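Practice on the blue table: the Grinstead sorting arm, picture by picture

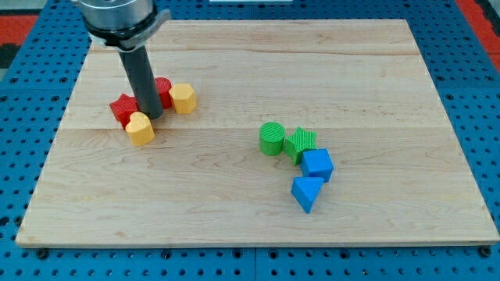 Red and yellow to one side, green and blue to the other, and the arm down among the reds and yellows.

We've wanted to put up a page from the practice table for ages, and February 15, 2025 is finally the day we got round to it. If you know Grinstead as the place that packs wooden and plastic teaching sets for schools, you'll know how much of our day goes on sorting. Shapes come back from schools in mixed tubs, all the colours together, and somebody has to get them into the right trays before they can go out again. For years that somebody was whoever was on the long bench, standing, all shift.

Since July we've had an arm doing a share of it, and the practice table is where each new job gets tried before it goes anywhere near the bench. I love this table. You can walk past on your way to the kettle and end up stopping for ten minutes.

A few notes to go with the picture, for those who asked.

The blocks
These are ordinary pieces, stars and a heart, a cube, a cylinder and so on, in four colours. Morven Shearer picks them. She did eleven years on the returns bench and she knows exactly which shapes are a pain to get hold of, so she puts the awkward ones close together on purpose. The heart is her favourite for causing trouble!

The tool
The long grey tube goes straight down between the blocks, and nudging pieces over a board turns out to suit a plain shape like that very well. Craig Purves looks after it. He came to us as a van driver and asked to go on the training course when the notice went up, and he now spends most of his mornings here, changing one setting at a time and writing it all down in a hardback notebook (the notebook is on its second volume).

The board and table
Pale wood on top of blue pegboard. The holes mean we can bolt things down wherever we like and shift them the next day, and we do, constantly. Ruba Kanaan would like it known that the spare bolts live in the drawer and should go back in the drawer.

What's different on the bench
Quite a lot. The bench team used to sort all 124 tubs in a full delivery by hand. The arm now takes 78 of them, mostly the plain colour splits, and people do the rest, the ones with chipped pieces or bits of three different sets in them. Mariama Mensah says her wrists have noticed. She also says the work left over is harder on the concentration, as the easy tubs used to be a bit of a breather, so we've brought in a swap every 30 minutes and that seems to be going down well. We're still arguing over whether it should be longer in the afternoons.

No one's hours were cut when the arm came in. Ross Farquharson asked for that in writing before the trial started, and got it, and it's pinned up by the lockers if you want to read it.

Having a go
Anyone at Grinstead can book a turn at the practice table, office staff included. Put your name on Craig's sheet. Bring your own tea but leave it on the shelf by the door, please.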